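Village workshop opens its bench for brake repairs

Flultolach, 6th June

People in Flultolach who look after their own cars, vans and trailers have a new place where they can bring the small parts. The repair workshop in the old Garis store has opened a parts bench, where brake pads, rubber rings and other small pieces can be sorted and checked before they go back to the vehicle.

The bench was prepared during May. It is a white table with a large brown mat over most of it, and the rule of the workshop is that all parts are put on the mat and not directly on the table. Elspeth McIver, who keeps the bookings, told us that the idea came from many lost evenings. "People took the brakes apart on the grass beside the car," she said. "Then they had to search for a ring in the grass with a torch. My own husband did this two times in one winter."
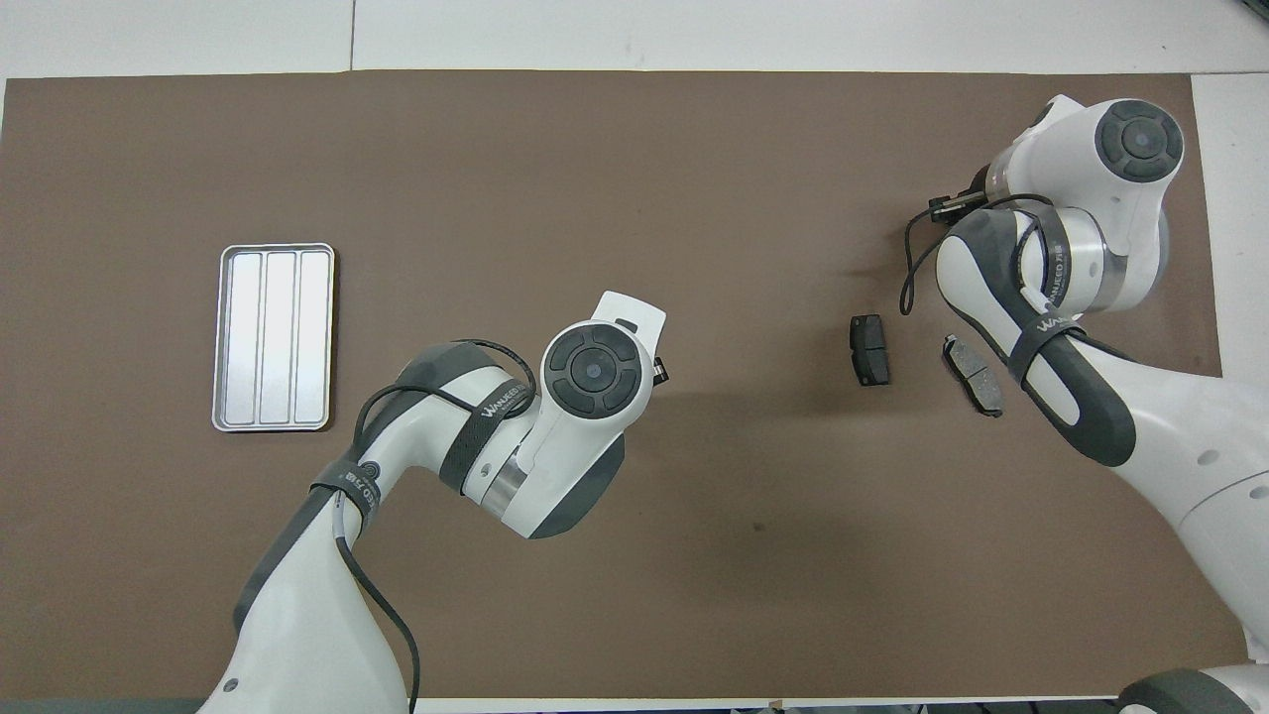
Brake pads on the mat at the Flultolach bench, with the three-part metal tray still empty.

Visitors are asked to follow a simple order. The pads are put down first, next to each other, so that the wear can be compared. The small pieces come after. The tray is there for them, and each visitor can decide how to use its compartments. Most of the regular visitors keep one for the parts which go back, one for the parts to be replaced, and the last for anything they are not sure about. Tymofii Bilyk, a retired mechanic who gives advice at the bench, is strict on this last group. He wants the doubtful parts to stay on the bench until a second person has looked at them.

He is also strict about the pads. If the two pads from the same wheel are worn very differently, he sends the owner back to look at the caliper before any new pads are bought. "A new pad will not repair a stuck pin," he told us. "You will pay again in the autumn." He does not do the work on the vehicle himself, and the workshop does not take cars inside. The owner must do the fitting at home or take the parts to a garage.

The rubber parts have brought more questions than the pads. A small ring can look good from the top and have a fine crack on the inner side, and a ring from the wrong drawer can be almost the same size as the correct one. For this reason the rings are taken out one at a time and checked alone on the mat before the next one comes. The workshop has received a stock of 1,000 rings in 23 sizes from the supplier Vasylenko, and they are sold at cost price. Rings for the braking system itself are not in this stock – these must be ordered by the part number of the vehicle.
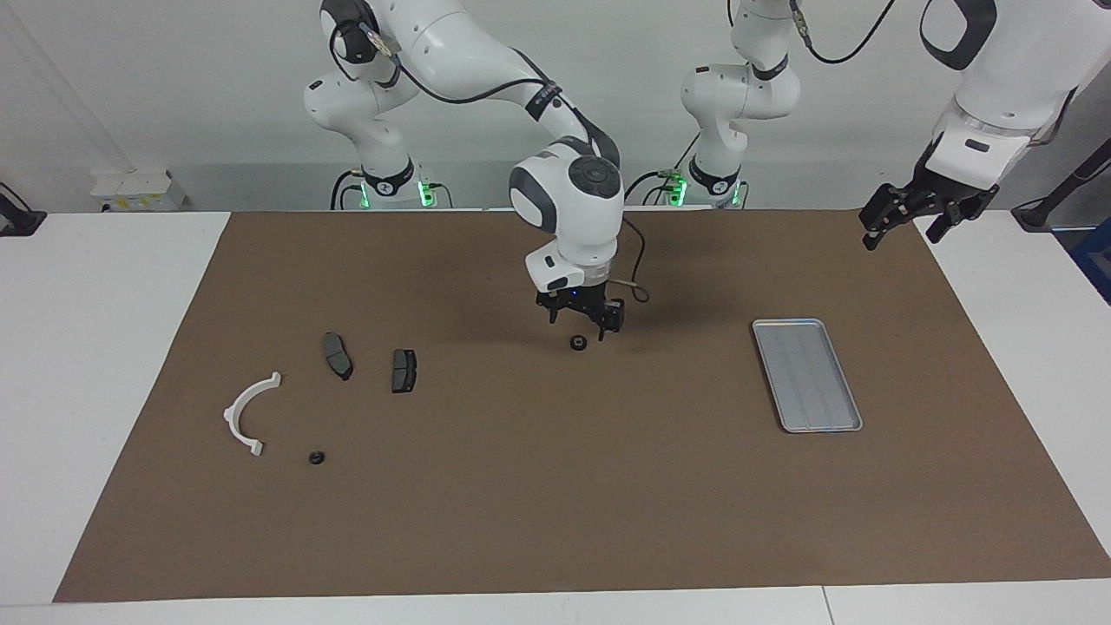
Small black rubber rings: the brown mat during work at the bench.

Comfort Aidoo was one of the first to book. She has a trailer for her vegetable boxes and wanted to know if the pads would last for the summer market in Ilow. She was at the bench for around 2 hours, longer than she had planned, and went home with a list of what to order. "I expected that somebody would tell me yes or no," she said. "But I was shown how to look, and now I can do it next year without asking."

Not everybody is satisfied with the opening times. The bench is open only in the evening, and Burgi Wieser, who lives at the far end of the valley, said that the last bus leaves before the advice is finished. Mrs McIver answered that a morning opening is possible from the autumn if a second adviser can be found. Until now 11 people have asked for a place in the morning.

A place at the bench is free, but it must be booked at the workshop door, where the list is kept. Parts should be cleaned of heavy dirt before they are brought in. Visitors are asked to bring the number of the vehicle part if they have it, and a box to carry everything home. Old pads can be left in the metal bin next to the entrance. Oil, brake fluid and batteries are not accepted, and should be taken to the collection point in Ilow.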